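From the sorting table

Well, the big desk clear-out is nearly done and I have the dusty sleeves to prove it. For those who missed the last newsletter, we've been going through everything that has washed up on the tables and windowsills at Skinell since we moved in (which was in July, when it was far too warm to care where anything went, and it showed). I said I'd write up how we got on, so make yourself a cup of tea.

The rule I started with was a simple one. If a thing lives on a table, somebody has to be able to say what it's for. That lasted until I got to my own drawer and found 2 staplers, neither of which would take the staples I also had in there, and a bag of curtain hooks from a house I left years ago. So the rule was softened a bit. Things can now stay if somebody is fond of them, provided they get dusted.

Which brings me to plants! We had a long chat over lunch about whether artificial ones count as clutter. Danica Kratochvíl is firmly in favour, and I have come round to her way of thinking. I used to be terribly snooty about them. Then I spent a winter nursing a real fern on the landing at Skindthorpe, misting it and turning it and talking to it, and it still dropped its leaves all over the carpet. A false plant in a small pot asks for nothing but a wipe, and it does soften a table, especially one of those pale wooden ones that can look a bit bare on a grey morning. 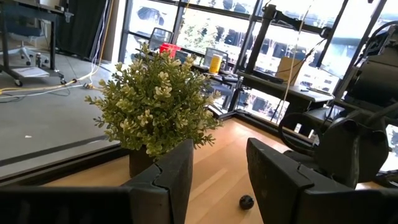 If you do keep one, a word about cleaning, as I had three people ask me on Thursday. Take it outside and give it a good going-over with a dry paintbrush, the soft sort, working from the middle outwards. Don't put it under the tap unless you're sure the pot isn't stuffed with something that swells. I learnt that with one I bought at Celard, and the less said about the state of the sink the better. A hairdryer on the cool setting gets into the fiddly bits — hold the stems with your other hand or you'll be picking leaves off the floor.

Then there are the little things. Every table seems to grow them: balls, caps, feet off the bottom of something, the odd washer. I've put out a shallow dish for these by the kettle, and if you think one of them is yours, please come and claim it. It stays out for 6 weeks and then I'm tipping the lot into the spares tin. Do have a rummage in the tin as well, as Murín found the missing knob for the kitchen cupboard in there and we've stopped opening it with a spoon.

Cardboard boxes next. I know a good box is hard to throw away, and I have a weakness for one with decent flaps myself, but they can't all sit along the desks by the windows waiting to be useful. Flatten them if they're empty and slide them behind the cupboard. If there's something in one, write what it is on the side, and please don't write "misc". I've opened four of those so far and I'm not sure I've recovered.

The last big sort is on Sat 11 November, from ten until we've had enough. Bring an old cloth and something to share at lunch. I'll be doing the cheese scones again, and somebody else is very welcome to take charge of the label maker this time.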